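Wultine scene and mount pack for small robot arms

December 2022
By Jamshid Mirzaei

Wultine is a set of plans, fixings and simulator files for people building a single-arm setup in a spare room or a shared workshop. It covers the pedestal, the base plate and a matching virtual room, so the reach can be checked before any board is cut. The arm and gripper are not supplied.

Bathroom scene, as rendered in the simulator: the gripper at close range, then the arm on its pedestal beside the toilet. 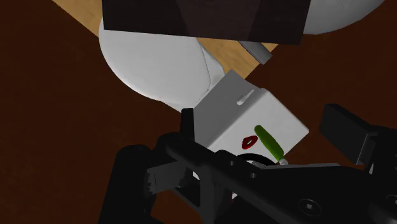
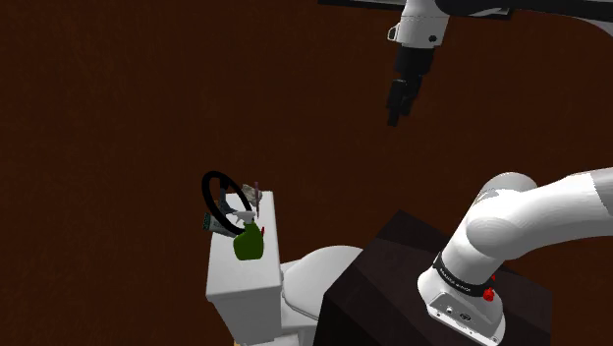 What is in the pack

The printed plans give a cutting list for a closed box pedestal in 18 mm sheet. All joints are butt joints, glued and screwed, with a removable back panel for the cable run. The steel base plate arrives drilled to one of the hole patterns listed on the order form. If your arm is not on the form, order the blank plate and drill it yourself. The steel is mild and unplated. Paint it, or it will rust in a damp workshop.

Bolts, washers and threaded inserts are bagged by size. The inserts go into the top panel before the box is glued up. Fitting them afterwards is possible with the back off, but the angle is awkward and one or two usually end up crooked.

The files contain the bathroom scene, the pedestal as a separate part and a second, plainer scene called Iltura, which has a bench and a shelf. Either can be edited. Pedestal height, width and offset from the nearest fixture are plain numbers at the top of the scene file, in millimetres.

Using the scene before you build

Set the pedestal numbers to the size you intend to make, load your own arm model and run the reach check. It steps the wrist over the surfaces you have marked and writes out the points it could not get to, with the joint that ran out of travel. Most first layouts fail at the far back corner of the work surface. Moving the pedestal a little towards that corner generally helps more than raising it.

Collision shapes are simplified. Flat-sided items are boxes and most round ones are cylinders, so contact with a thin rim or a trigger handle will not match the real thing closely. Grip settings found in the scene should be treated as a starting point and tuned again on the built rig.

The scene logs joint positions and 2 camera views at 20 frames a second. Lower rates can be set in the same file. Higher rates will run, but the views drift out of step with the joint log on modest graphics cards.

Test results

Rasa Urbonaitė ran the current version on the machine in our workshop. Of 1,197 logged runs, 1,193 converted to the Kazemi log format without errors. The remaining runs had a truncated joint file, which we traced to a full disk. The converter now stops with a message when space is short. The older one carried on silently, so anyone using the February release should replace it.

These are file conversion figures. They say nothing about how well an arm will do a given job.

Fitting notes

The pedestal must be fixed to the floor or weighted. A light arm at full stretch will rock an unweighted box, and the error shows at the fingertips long before it is visible at the base. Two bags of dry sand on the lower shelf are enough for most desk-sized arms. Bring the power lead out of the back panel, low down, and leave a loop of slack inside.

Keep the stop button within reach of where you stand. In a shared workshop, mark the full swing of the arm on the floor with tape.

Tightening order for the base plate is diagonal, in two passes. Check again after the first day of use, as sheet material settles under the washers.

Compatibility and ordering

Plates are cut by Destex in batches. Drilled and blank versions cost the same. Files are sent by email on the day of order and may be used on any number of machines in one household or workshop. Plates can be returned unused. Plates you have drilled cannot.

Spare inserts and bolt bags are sold separately. Please quote the size printed on the bag label.

Contact | © Wultine | Back to top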